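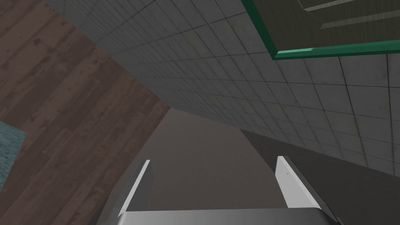

A two-fingered gripper in a computer-rendered room.

3 November 2020 – Condumen Pictures announced today that its family drama Etim will return to theaters in March. The film will open on 100 screens, up from eight in its first run.
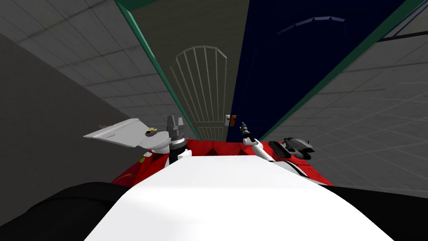

Director Hadiza Ajayi has approved a new cut for the release, with two scenes restored. Fluteck will handle distribution and ticket sales.

"Audiences asked for a wider release, and theater owners agreed," said Bukola Iyamu, head of distribution at Fluteck.

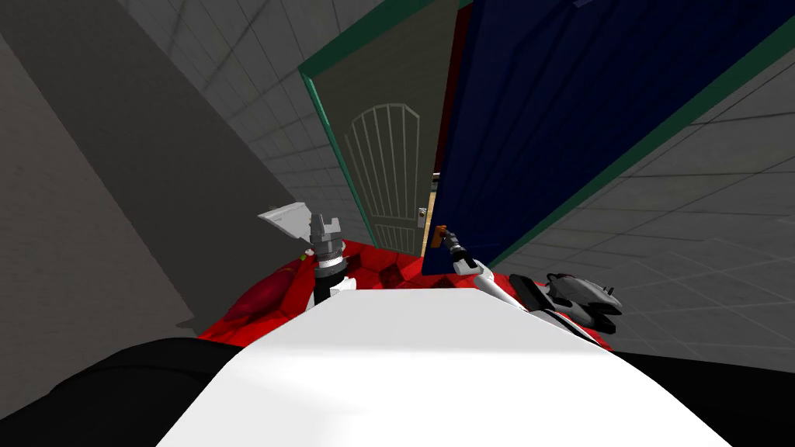
Almost 300 advance group bookings have been received – most of them for matinees. Press inquiries should be addressed to Lawal Chukwu at Condumen Pictures.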